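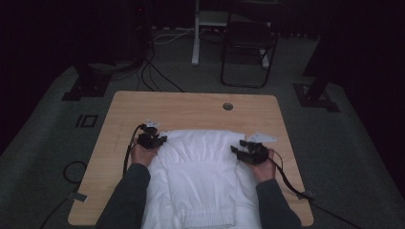
Gallery 4 ceiling survey, notebook, June 2024

Third day in the Vundow palace. Present: Güven, Heike, self. Kirsten joined after lunch with the keys to the chapel corridor, which we did not get into last time.

Scope is unchanged from February: record the condition of the painted vault and stucco cornice in Gallery 4, so that the house can decide whether the room goes back on the public route. The route currently turns at the mirror room and sends visitors down the service stair. Þórarinn wants them to leave by the main stair, which means walking under our cornice.

Tower set up at the north end, bay 1. Working height limited by the chandelier chain. Did bays 1 to 3 before the light went, raking lamp from the west side only. East side still to do.

Cornice
Bay 1: sound. Old repair in a greyer plaster at the corner, well keyed, leave alone.
Bay 2: hollow when tapped over a length of 85 cm, starting at the second putto and running south. No movement under finger pressure. Marked on the drawing as H2.
Bay 3: hairline crack along the egg and dart, continues into bay 4. The widest part sits directly over the door to the main stair. Gilding lifting on both sides of it. Two flakes bagged and labelled.

Vault
Paint layer is better than the February notes suggest. What was logged as blanching in the sky behind the chariot is surface dirt; a dry swab took it off in a test patch by the left wheel. Corrected the sheet and initialled it. The dark stain at the crown is old. Heike found the same outline in the Bjarnason drawings, so it predates the present roof. Moisture readings across the stain show no difference from the plaster beside it.

Climate
Logger A (window): 50% RH at start, 50% at close.
Logger B (inner wall): 37% at close. Does not agree with A and I do not believe it. The battery cover was loose. Swapped for the spare Wavon and left both running overnight side by side on the window ledge. If the spare also reads low, the calibration for the whole set needs repeating before we use any of the February figures.

Chapel corridor
Short look only. Marble dado, painted doors, one door planed at the foot at some point and now binding on the threshold. Floor tiles loose near the holy water stoup, 17 in all, counted because Vilhjálmur needs the number for the Pomeck order. Kirsten will put a rope across until they are bedded. Not part of our survey but noted here for want of anywhere else.

Drawings
Sheet 4 has the bays numbered from the south, sheets 1 to 3 from the north. All numbers above are from the north. Güven to redraw sheet 4. Until then do not read across from one to the other.

To do
East side of bays 1 to 3, then bay 4.
Tap H2 again with the lamp off and someone else doing the listening.
Ask Þórarinn whether the main stair can stay shut until the bay 3 crack has been pinned.
Return the long ladder to the lodge.
New lamp for the raking light, the present one flickers when tilted.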